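14 February 2022

Woke up far too early and lay there listening to the pipes. No card on the mat, no flowers, and I can't say I was expecting any, although I did send Evaristo a message with a heart in it and he sent back a picture of his lunch. That's my brother for you. He's promised to come over on the train at the end of the month and I've promised him a room he can sleep in without shifting boxes, so today was a day for jobs.

I started with the letters. I've been putting them off since January and there were more than I'd feared, all stuffed in the drawer with the takeaway menus. The dentist, the water, two from the letting agents at Illey about the inspection (they want the walls "free of fixings", which made me go a bit quiet). Then one from Ballix saying my old kettle can't be repaired and would I like it back. I wouldn't! I rang them and was on hold for so long I'd cleaned the hob by the time a very nice man picked up, and he said they'd get rid of it for me. So that's one thing gone without my having to carry it anywhere.

After that I made toast and had a proper think about the bedroom. It's not a bad room. The carpet's seen better days and it's that tan colour that shows every bit of fluff and somehow hides every dropped earring, but it's warm underfoot and the bed goes in nicely on the right. What it's always lacked is anywhere sensible to put rubbish. For months I had a carrier bag hanging off the door handle, and every time I shut the door it tipped tissues and receipts all over the floor. So now there's a bin, a plain round white one, and it lives against the wall next to the socket, left of the switches. I've got a black bag hanging on the wall over it as well. I love having it there. It means that when the bin wants a fresh liner I don't have to trail through to the kitchen and forget what I went for, which I do, every single time.

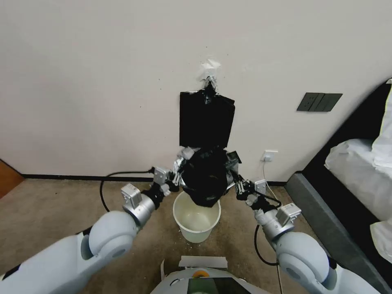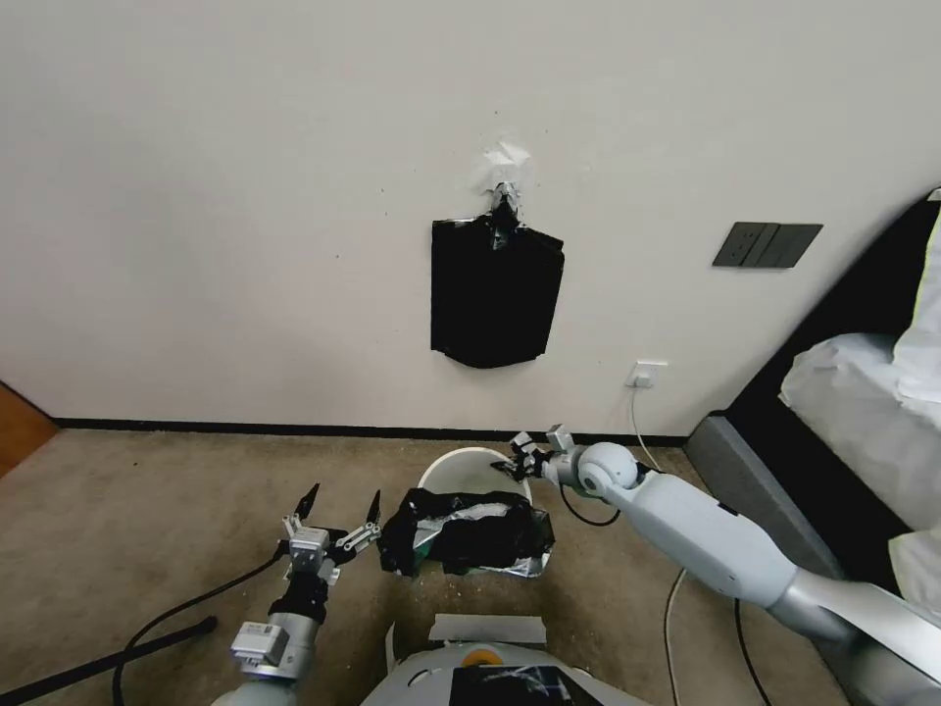
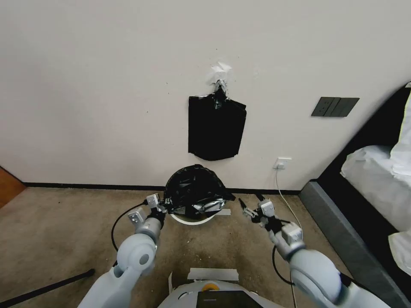
Black liner for the little white bin, and the other bag up on the wall over it.

I do have opinions about bin bags, I'm afraid. Mum used to buy the enormous ones for everything, even the tiny bin in the bathroom, and you'd have half a bag trailing round the outside like a ballgown. She'd tie a knot in the side to take up the slack and I still do it without thinking. The trick with a new one is getting air into it before it goes in, a good flap, and then pushing it down in the middle with your fist so it doesn't puff back up at you. If you don't get it right to the bottom, the first thing you throw away just sits on top looking at you. And fold plenty over the rim, or the whole lot slides in the moment you drop an apple core on it.

The tape is going to be a problem though. I looked at the wall properly for the first time in ages and there are little dark specks and scuffs all over the place near it. Some of those were there when I moved in, I'd swear to it, but I never took any photos of the walls, did I. Silly. I'll have a go with a damp cloth and a tiny bit of washing-up liquid, gently, and if that doesn't shift them I'll ask at Piras on the corner what they'd use. They sold me a pot of filler once that smelled of marzipan and it did a lovely job on the hall.

Stopped for soup. Leek and potato, the last of the batch from the freezer, and it wanted salt.

In the afternoon I tackled the wardrobe, or the bottom half of it. Two bags for the charity shop and one pile of "maybe" that I've put back exactly where it came from. Found my blue scarf! I'd been blaming the bus for that scarf since before Christmas. Also found 80 pence, a button off something and the instructions for the Rultora heater, which would have been handy in the cold snap when I couldn't work out how to stop it beeping.

I wrote up the money this evening as well. I've got 170 pounds left until payday once the phone's come out, and that has to do Evaristo's visit too, so it'll be pasta and a long walk and he can buy the cake. He eats like a horse but he does wash up. I want to get him a decent pillow before he comes. The spare one has gone completely flat, and last time he rolled up his coat and used that, and then told Mum about it on the phone with me sitting right there.

My back's complaining now from all that bending. I've had a bath and I've got the scarf on in bed, which is daft, but I've missed it. Tomorrow: post the form to the agents, ring the dentist, buy leeks, and see what's to be done about those specks before the inspection.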